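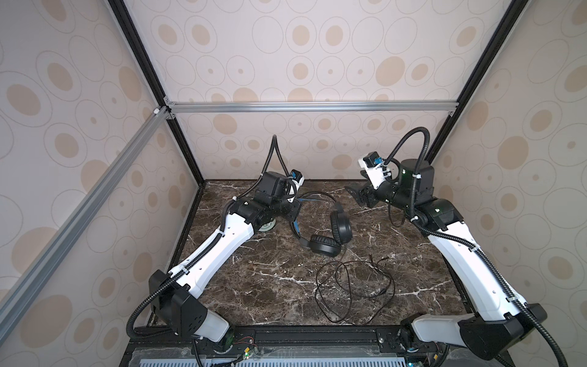
Call for Participants: Student Manipulation Project, Two-Arm Group

The Bendon Institute of Applied Technology invites applications from currently enrolled students for the coming cycle of its Student Manipulation Project. The project is hosted by the Department of Mechanical and Electrical Engineering and is open to students of all departments. Places are offered for one semester, beginning in January, with the possibility of renewal for a second.

About the project

The Student Manipulation Project was established to give undergraduates sustained practice with robot arms outside the regular laboratory courses. Participants work on a shared tabletop station with two arms mounted side by side, each fitted with a gripper and a small camera. The present work concerns everyday objects that do not keep their shape when handled. Headphones with a long cable are the current subject, and the group will continue with cords, straps and soft cases during the semester.

Members of the group operate the arms by hand controls to record demonstrations, review the recordings, train control policies on the accepted material and test those policies on the station. The results are written up in a group report and presented at the department's spring open house. The group also intends to enter the tabletop handling category of the Grolon Student Robotics Meet. Entry is subject to approval by the faculty supervisor, and participants are not required to travel.

Places available

Operators. Operators record demonstrations at the station, label each attempt, and reset the workspace between attempts. Each operator is expected to contribute 100 accepted demonstrations over the semester. No programming experience is needed. Patience and a steady hand are of greater value in this position, and applicants from the arts, nursing and the skilled trades programs have done well in it in the past.

Software members. Software members maintain the recording and playback tools, prepare the data for training and run the evaluation sessions. Applicants should be able to read and modify Python code written by others. Familiarity with Linux and with version control is expected. Prior work in machine learning is welcome but is not a condition of acceptance.

Hardware members. Hardware members look after cabling, fasteners, camera brackets and gripper fingers, and design replacement parts where these are needed. Applicants should have completed the introductory shop safety course or be enrolled in it at the time of application. The routing of cables along the arms will receive particular attention this semester, as will the inspection of mounting screws before each session.

Documentation member. One student will keep the station log, edit the group report and prepare materials for the open house. A writing sample is required for this position only.

Time commitment

Participants are expected to give 2 sessions per week, each lasting 2 hours, during the teaching period. Station sessions are held in the late afternoon and evening, with the last session ending at 9:00 p.m. A schedule is drawn up once the group has been selected, and reasonable efforts are made to accommodate work and family obligations. All members attend the opening safety briefing. A student who misses the briefing may not operate the arms until a makeup session has been completed.

Sessions at the station are booked in pairs. One student operates while the other keeps the log and remains within reach of the stop button. This rule applies to all members regardless of experience.

Eligibility

Applicants must be enrolled at the Institute for at least one course during the semester and be in good academic standing. Students who have previously taken part may apply again and will be considered on the same terms as new applicants. Graduate students may apply as software or hardware members. Students under the age of eighteen are eligible with the written consent of a parent or guardian.

The Institute encourages applications from students with disabilities. The height of the operator controls can be adjusted, and the software and documentation positions may be carried out in large part from another location. Applicants who require other arrangements are asked to state this in their letter – such requests have no bearing on selection.

Credit and support

Participation may be taken for one academic credit under the independent project course, graded pass or fail. Students who do not wish to receive credit will be given a letter confirming their participation. The positions are unpaid. Parts and materials are supplied by the department, and a limited number of travel grants for the Grolon meet are available through the Haratard Fund for Student Projects.

How to apply

Applications should consist of the following:

A letter of no more than one page, stating the position sought and the reasons for applying
A current transcript (unofficial copies are accepted)
The name of one instructor or supervisor who may be contacted
For the documentation position, a writing sample in English of any kind

Materials should be submitted through the student projects portal or delivered in a sealed envelope to the department office, Dierckx Hall, Room 25. Incomplete applications will be returned once for correction. Students may apply for more than one position and should list them in order of preference.

Applications close at 5:00 p.m. on the final teaching day in November. Selected applicants will be invited to a short conversation with the faculty supervisor, Dr. Toon Kuipers, and the student lead, Harvey Arsenault. The conversation includes a brief turn at the operator controls, which is not scored. All applicants will be notified of the outcome in December.

Visits to the station

Prospective applicants may observe a working session before applying. Visits are arranged through the department office and are limited to two visitors at a time. Visitors are asked to remain behind the marked line while the arms are powered and to leave bags and drinks at the door.

Questions about the positions may be addressed to Harvey Arsenault at the student projects desk. Questions about academic credit should be directed to the Registrar.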